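Wadcombe Community College – Digital Systems, Unit 2
Project report: Second life for old office PCs
Remo Rinaldi
April 17, 2019

Aim
Find out if it's cheaper for the school library to fix up its old desktops or buy new ones. Also look at what happens to the ones that get chucked.

What I did
Got a list of 21 machines from the library storeroom. Rang Kanaan (recycler) and Stotalier (refurb shop) for prices. Kanaan took ages to ring back, so that part is a bit thin.

Results
New desktop – $875 each from the school's supplier. Refurb with new drive and more memory, way less, see table at back. 9 of the machines wouldn't start at all. Mostly power supplies I think, but didn't get time to test them properley. Those would go for parts.

Recycling isn't free either. Pick up is one flat fee, then they charge extra for old monitors.

Problems
Ran out of time on the survey. Only got year 11 answers, they mostly just want it to start up faster. Also my first spreadsheet had the GST added twice, fixed now.

Still to do
Power use figures. Will add them in May if theres an extension. 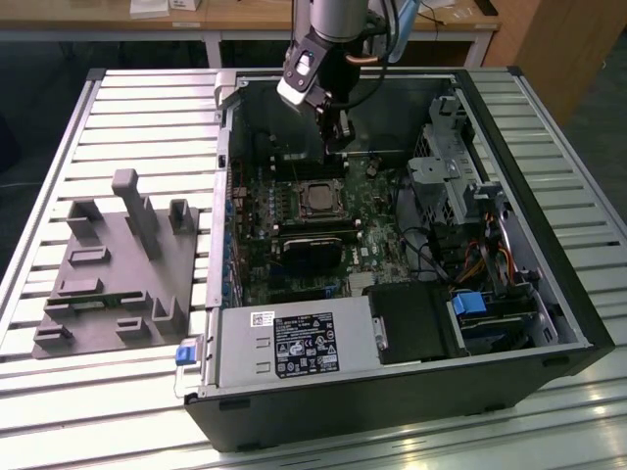 Fig. 1 – Desktop tower with side panel off, CPU socket empty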